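Frequently Asked Questions: Amateur Boxing, Your First Bout, and What You Are Being Sold

We get the same emails over and over at Drallham Boxing Club, so the answers live on this page now. Some of them will not be what you were hoping for. There are plenty of gyms with a friendlier FAQ than ours, and you're welcome to read those as well.

I have never boxed. How long until I can fight?

Longer than the poster at the other gym says. Twelve-week "zero to hero" programs are everywhere, and we have had people come to us after finishing one. They could skip. They could hit pads nicely, in the order the pads were called. Put a live person in front of them who did not want to be hit and most of it fell apart by the second round.

Most adults who train three times a week with us are ready to be considered for a bout after a year or so. Some take two. Some never get there and still enjoy themselves, and we are happy to have them. If you have a date in mind before you have learned to move your feet, you have it the wrong way round.

What about the charity and white-collar nights?

We are asked to supply fighters for these a few times a year and usually say no. Our doubts are with the matching. At a sanctioned amateur show somebody looks at your weight, your age and your record book, and a doctor looks at you. At an unsanctioned night the matching may come down to two people of similar size who have both sold their tickets.

If you want to do one anyway, ask the promoter three things in writing: who sanctions the event, who the ringside doctor is, and what happens if your opponent pulls out on the night. A vague answer to the last one should worry you most. Late replacements are how beginners end up in with somebody who boxed as a junior and forgot to mention it.

Do I need to register?

Yes, to compete. No, to train. Registration goes through your state or provincial body and you will need a medical. Do it early. The busy period is September, when everyone remembers the season at once, and paperwork that takes a few days in a quiet month can drag on for weeks. We can't hurry it and neither can you.

How much does it cost?

Our membership is 590 a year, which covers every class on the timetable and open gym. There is no joining fee. Casual visits are paid at the desk. Registration and your medical are extra, and you pay those to the people concerned, so please don't ask us for a discount on them.

We know the Kozma franchise down the road charges 3960 for its yearly "fight camp" package. We have read the brochure. As far as we can make out, the difference buys you a robe, a highlight video, a body scan and a walkout song. If you want those things, fine, but none of them will help when you are tired and your hands start to drop.

What gear should I buy first?

A mouthguard and hand wraps. That's all for the first month. We have loan gloves, and while they do not smell wonderful they are cleaned and they are padded properly.

After that, buy sixteen-ounce gloves for sparring and keep them for sparring only. Heavy bags flatten the padding, and your partners shouldn't have to pay for it. Headguards need to be tried on. Any shop that will not let you try one on is not a shop we would send you to.

Is the Corance smart glove worth it?

We borrowed a pair for a month. The gloves themselves are decent. The sensor claims to measure punch force, speed and something called "intent," and we could not get anybody to explain how that last one was calculated. Every member who wore them scored over 90 out of 100 on intent, including one who was chatting at the time.

Counting punches has some use on the bag, if you like numbers. In sparring we thought it made people worse. They threw more and landed less, because throwing was what the app rewarded. We gave them back.

Should I be cutting weight?

No. For your first few bouts you should box at or close to what you weigh when you are eating normally. This is the question where we get the most argument, nearly always from people who have watched a lot of professional weigh-ins.

A professional may have a full day to rehydrate. An amateur often weighs in on the morning and boxes that afternoon or evening, and a tournament can mean weighing in again the next day. Sweating out water for that is a way to be weak, slow and easier to hurt. We do not allow sauna suits in the gym. We will pull you from a show if we find out you have been spitting in a bottle to make a lighter division, and we have done it before.

If your everyday weight sits between two divisions, talk to a coach months out. It is usually solved with boring changes to what you eat and drink.
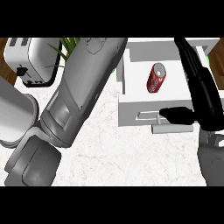 The same goes for supplements. We don't sell them, we don't take commission on them, and we would be suspicious of any coach who does. A powder called Udero did the rounds in local gyms last winter with a label promising "ring-ready recovery." We asked the seller for a full ingredient list and got a testimonial. If you compete you can be tested, and "the guy at the gym said it was fine" will not get you out of trouble. Check everything with your registering body first, cold and flu tablets included.

When will I be allowed to spar?

When a coach says so. There's no set number of classes. We look at whether you can keep your hands up when you are blowing hard, whether you close your eyes, and whether you can be touched on the nose without losing your temper. The last one rules out more people than the others.

Your first rounds will be body only or jab only with somebody experienced. You'll probably find it a bit dull. Good.

Isn't hard sparring how real fighters get tough?

We hear this a lot and we don't buy it. What hard sparring every week reliably produces is headaches and people who stop turning up. There is a place for a few sharper rounds before a bout, with the right partner and a coach watching. The gym war that people like to film is mostly two members failing to practise anything.

If you are knocked down, dazed or sick after a round you are finished for the day, and you will not spar again until a doctor has cleared you. We do not take your word for it that you feel fine. Feeling fine is not a test. Please do not go and spar at another gym in the meantime. Coaches do talk to each other.

How does the scoring work, and why did I lose?

Judges score each round on clean punches to the target area, with control of the bout and competitiveness coming into it where a round is close. That's the theory. In practice they are people sitting on different sides of a ring, and from one side a glove on the shoulder can look a lot like a glove on the chin.

You will, if you box long enough, lose one you should have won. You'll also win one you should have lost, though oddly we never get an email about those. We don't lodge protests over close decisions. Watch the footage a week later, with the sound off so you can't hear your friends, and see whether you still think you were robbed. Most people find they lost the last round by standing around in it.

Can I turn professional from here?

A few have. We don't encourage it and we don't advertise it. If a manager approaches you after a couple of amateur wins, bring the contract in before you sign and then take it to a lawyer who has no connection with the manager. Look at how long it runs, who pays for your medicals and scans, and what percentage comes off the top.

One of our former members was offered 3000 for a debut and went home with a good deal less after ticket shortfalls, a licence, a cornerman's fee and travel. Everything taken out of it was in the paperwork. It was just a long way down.

Do you train kids?

From age ten, for non-contact classes. Juniors who want to compete follow the registering body's rules on age, gloves and round length, and we don't bend those. Parents can watch from the bench. Parents may not coach from the bench, and we have had to ask some to wait in the car park.

I only want to get fit. Am I wasting your time?

Not at all. Most of our members never compete. You will do the same footwork and the same rounds as everybody else, minus the sparring. We won't promise you a number of kilos or calories, as we have no idea and the wrist gadgets disagree with each other by a ridiculous margin.

What should I bring to my first class?

Flat shoes, a full water bottle, a towel and a singlet or T-shirt you don't mind ruining. Take your rings off at home. Beginners start at 6 pm and the door is shut at ten past, so that the warm-up isn't interrupted. If you miss it, come to the next one.

Can I get a refund if I change my mind?

Within the first month, yes, minus the casual rate for any classes you came to. After that, no, but we will freeze a membership for injury or pregnancy for as long as you need. Email the desk with your membership number and the date you want the freeze to start.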